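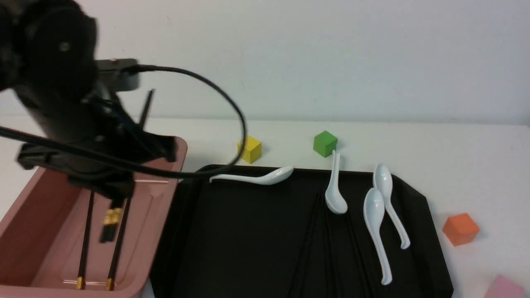
Saulius Kivi objected, over the second pot of tea, that a spoon and a pair of chopsticks have no business being studied together, because a spoon is put away and chopsticks are gathered. We have kept coming back to that remark while writing this section, and we are grateful for it, even if we ended up agreeing with only part of it.

Figure 3. White ceramic soup spoons on a black tray, with dark chopsticks lying along the middle of it; two chopsticks with gold-colored tips stand in the pink tray alongside.

4.2 Sorting after the meal

The households who were kind enough to let us sit in their kitchens at Zurstead had, between them, a great many ways of dealing with small tableware once a meal was over. In the previous section we looked at bowls, which mostly take care of themselves: they stack, and people stack them without thinking. Spoons and chopsticks are a different matter. A ceramic soup spoon has a deep bowl and a long handle, and it will nest with another only if both are turned the same way, so that a tray of spoons tends to look unsettled until somebody has gone along and lined them up. The spoons in Figure 3 point several ways, and this is very much how we found them in most homes too.

Chopsticks bring their own small troubles. Dark ones on a dark tray are remarkably easy to overlook (we missed a few ourselves, with our notebooks open and nothing else to do), and several of the people we spoke with told us they sort with their fingertips as much as with their eyes. A colored tip helps a good deal. One grandmother in the Harno group had replaced her whole set for this very reason, and she was delighted to show us how quickly she could find the ends of the new ones.

We asked each of the 19 households to do the clearing twice, once onto a single tray and once with a second tray of another color set beside it. The second tray was never explained. We simply put it down and carried on chatting, which we recommend to anyone planning work of this kind, as people are wonderfully inventive when left alone! In 10 of the homes the chopsticks went to the second tray and the spoons stayed where they were. Four homes did the reverse. The remaining five used the second tray for whatever was nearest, and one of these ended with the teapot lid on it.

Kivi's distinction between putting away and gathering fits the first group rather well. Spoons were moved one at a time and laid down, often with a little care for the glaze, while chopsticks were collected into a bunch and only afterward paired. It fits the second group poorly, and there we saw chopsticks matched in the hand, pair by pair, before they were set down at all. Vrabec's older notes on drawer arrangement mention the same habit, though in passing, and we would have liked to know more about the kitchens behind them.

Tray color is taken up again in section 4.4, together with the July visits.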